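April 13, 2020

**Bench 2 – drop box, plywood, second version**

Carried on with the small box after the glue-up. Clamps off first thing. Squeeze-out on the inside corners was heavier than last time and had to be pared back with the 6 mm chisel before anything would seat flat against the floor of the box. Next time, tape the inside faces before glue.

Joints: all four corners closed. Diagonals within half a millimeter of each other, good enough for this. The rear left corner has a slight step at the top edge, taken down with a block and 180 grit. Did not go finer. The ply is thin-faced and I went through the veneer on the first version doing exactly that.

Side panel: cut from the Brirnar offcut, 296 long, grain running with the length. It is larger than the box wall it fixes to, as drawn. Saimi asked whether it could be trimmed to match the wall. It can't without losing the slot, so the drawing stands. Fixed with glue and two pins from the inside. One pin wandered and had to be pulled and reset; the hole is filled.

Slot: drilled at both ends, waste removed with the fret saw, cleaned up with a flat needle file. The long sides are straight to the eye. There is some fuzz on the back face where the drill came through. Used a backing piece for the small round hole and that one came out clean. Should have done the same for the slot – noted in the drawing margin.

Finger marks on the panel face. Not sanding them out until everything else is settled, they will only come back. Viorica suggests wiping on a thin coat of Prededel before further handling. I would rather wait. The first version was sealed too early and the lid would not take glue afterward.

Weights and odds:

- box and panel together, bare: 165 g
- pins used: 2, plus the one pulled
- glue: the Santoro bottle is nearly finished, a 500 g one is on the order list
- glue left in clamps 33 minutes before moving the bars, then overnight

Moved the work onto the white cutting board for the fit check. The bench top has a ridge of old epoxy near the vise and the box rocks on it, which made me chase a twist that wasn't there. On the board it sits flat with no shim. The board should stay on bench 2 until someone scrapes the top. Azra has the wide scraper. 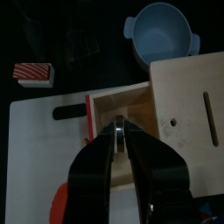 *Notes: Vlasta Babić. Read and initialed: A. Ekanayake*

Fit check with the small dark cylinder, upright, over the open top. What I wanted from this was the position of the opening relative to the tall panel. With the cylinder centered there should be clearance on the panel side without leaning the part. Compare against the Erine drawing, sheet 2, before changing any dimension.

Red strip on the left rim: keep it. It gives a front-left reference when the box gets turned around on the bench, and pencil arrows rub off. If the strip lifts, replace it with the same width so the older notes still make sense.

Open points:

1. Fuzz on the back of the slot. File or leave?
2. Lid stock. Enough ply left for one lid, none for a spare.
3. Check the corner step again after a few days in the dry room.
4. Anwara wants a second box by June with the panel on the opposite side. Mirror the drawing first, do not do it in your head at the saw. The slot ended up at the wrong end on the scrap piece that way.

Chisel needs honing, it is on the windowsill. Offcuts longer than a hand went back in the rack, the rest in the bin.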